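Chore Readiness and Safety Checklist, Home Unit, Room 2 (study corner with desk)
Project: Grillness. Site: Brernitz. Arm and software: Tolus.
Round: July, second visit. Form version 8.

How to read this form
Each item has a result (OK, OK with remark, Not OK, Not tested) and a comment. The comments are mine and I write them the same evening, so please excuse if the order is not always perfect. English is the third language I use at work. The question behind the form is simple: can we leave the machine alone in a room to do a small chore, and what must a person still do before, during and after? The chores for this room are three: close the desk drawer, dust along the baseboard, and pick small things from the floor.

PART A. Before power

A1. Emergency stop within reach of the person, tested two times.
Result: OK.
Comment: The button was moved to the door side after the first visit. Before, you had to lean over the arm to press it.

A2. Floor is dry and has no rugs or paper.
Result: OK.
Comment: Wood floor, checked by hand. Rugs are excluded from this round. We will come back to them when the base has better wheels.

A3. Fingers inspected for cracks and loose screws.
Result: OK with remark.
Comment: No cracks found. Please wipe the fingers before every session and write it down in the log. On the last log this line was empty on Monday.

A4. Pets and children out of the room, door closed.
Result: OK.

A5. Work limits entered in the software and read back aloud by a second person.
Result: OK.
Comment: The limit file from the kitchen was still loaded when I arrived. The numbers for the kitchen are too wide for this corner. I ask again that the room name is shown on the start screen in big letters.

PART B. The room

B1. Cables on the wall and on the floor are fixed or are marked as forbidden area.
Result: Not OK.
Comment: A thin gray cable goes from the left wall plate, under the power outlet and along the wall toward the desk, and there it makes a loose coil. For a person with a duster it is no problem, you lift it with one finger. The machine has a rule "follow the baseboard" and a rule "avoid cables", and when both are true it does not know which is stronger. Fix the cable to the wall with clips or keep one hand width of distance. I prefer the clips.

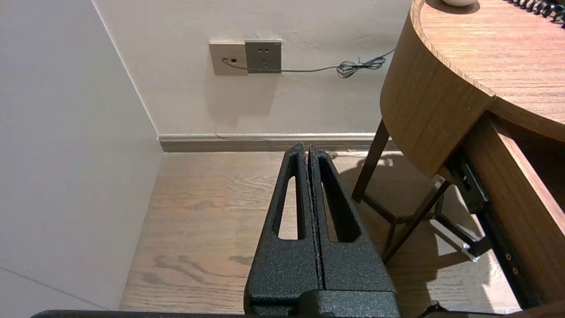 B2. Power outlets have distance from the path of the gripper.
Result: OK with remark.
Comment: The outlet is on the wall above the baseboard. The dusting path is lower, so there is no conflict in normal work. But if the arm loses its height reference, it can go up. I want a hard limit in the software for this wall, not only a soft one. Tolus support has told us that hard limits per wall are possible in the current version.

B3. Things on the desk that can be pulled down.
Result: OK with remark.
Comment: A black coiled cord lies on the desktop. A coiled cord is a difficult thing for machines, because it stretches first and then it pulls everything suddenly. No chore on the desktop is permitted in this round.

B4. Light is enough and does not change quickly.
Result: OK with remark.
Comment: Desk and drawer make shadows on the floor. In the floor chore the software reported objects 17 times, and 14 of these reports were shadow or dark wood grain. It stops politely each time and waits for a person, so this is safe, but it is slow. A household will not accept to press "continue" so often.

PART C. The chore: closing the drawer

C1. Drawer moves freely by hand before the test.
Result: OK.
Comment: I closed and opened it myself. There is a little resistance near the end, normal for such a slide.

C2. Pinch points are known and marked in the task file.
Result: Not OK.
Comment: The task file marks only the front of the drawer. The metal slide is also a pinch point, for fingers of people and for fingers of the machine. If the tip enters between slide and side panel and the arm continues to push, something will bend. Add the slide to the file, left and right.

C3. Approach comes from the front and with closed fingers.
Result: OK with remark.
Comment: Closed fingers are the correct choice for pushing. The openings in the fingers are a small worry for me, a screw head or a bracket could catch there. Vương, the workshop that makes our finger covers, can supply a closed sleeve. Please ask for a price.

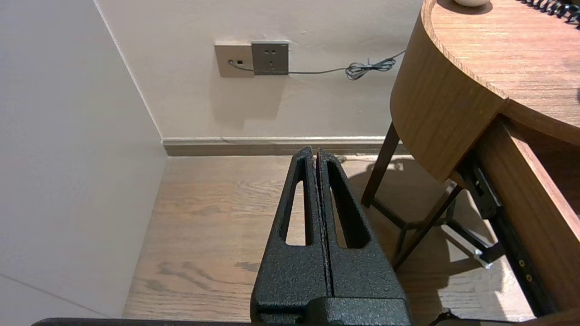

C4. Pushing force stays under the limit for the home unit.
Result: OK.
Comment: Measured with the spring gauge on all attempts. The force rises slowly and the arm gives up when the drawer does not follow. Good behavior, I have no wish here.

C5. Drawer is fully closed at the end, confirmed by a person.
Result: OK with remark.
Comment: We made 8 attempts. The machine said "done" for all of them. In two, the drawer still stood open by the thickness of a pencil. It does not check its own work from the side, where the gap is easy to see. A person who walks past with a bare leg will find the gap.

C6. Chair legs, desk legs and crossbar are included in the room map.
Result: OK with remark.
Comment: The desk legs stand at an angle, and the map has them as straight posts. The space under the desk is therefore smaller than the machine believes. Correct the map before any chore under the desk.

PART D. After the chore

D1. Arm returns to rest position without crossing the door area.
Result: OK.

D2. Log is complete.
Result: Not OK.
Comment: The counter shows 3,342 motion steps for the session, but the log begins in the middle. The first file was overwritten, I think by the restart at 10:15. Please use a new file name for each start.

D3. Noise and heat of the joints.
Result: OK.
Comment: Warm but you can hold the hand on it.

General remarks
Can it do the chores? The drawer, almost yes, with a person in the room. The dusting, not before the cable is fixed. The floor pick-up is possible only if somebody has time to answer the false reports, and then this somebody can bend down and do it faster. I don't write this to be negative. On the first visit the arm could not find the drawer at all, and the team in Brernitz has worked hard between the two visits.

What I would not like to see is a demonstration for guests with the present task file. People stand close, they put a hand on the desk, and the slide is not marked.

Open points for the next visit
B1 cable clips on the wall.
B2 hard height limit at the outlets.
C2 slide added to the task file.
C5 second look from the side after "done".
C6 new measurement of the desk legs.
D2 file names.

Release for use without supervision: No.
Release for use with one trained person at the stop button: Yes, drawer chore only.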